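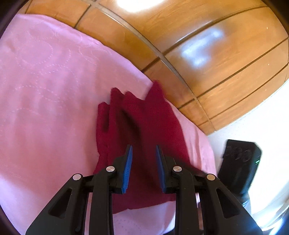

Figure 4. Dark red cloth lying crumpled on a pink quilted sheet, with the tiled floor beyond.

3.2 Starting state of the cloth

Household folding is usually studied from a flat start, with the item already spread on a table. Laundry at home seldom begins that way. In the Liltton homes we asked residents to put each item down as they normally would before folding it, and we recorded the state in which it came to rest. The set holds 432 items, sorted by the scheme of Section 2 into flat, half-open and crumpled.

Crumpled items are the hardest to label. In Figure 4 the upper edge of the cloth stands up in uneven folds and points, and one fold at the far left has a shadowed hollow beneath it. A raised point of this kind may be a true corner or only a pinch in the middle of the fabric, and the two call for different first moves. Labelers were told to mark a corner only where two hems could be followed to it. All other points were entered as peaks.

The surface underneath also matters. Quilted bedding grips a thin cloth more than a bare table does, and a pull that would open the cloth on a table can drag the bedding along with it. We therefore kept the surface as a separate field — bedding, table, floor or other — and report folding times for each one in Table 7. Items that lay across two surfaces were entered under the one that carried most of the cloth.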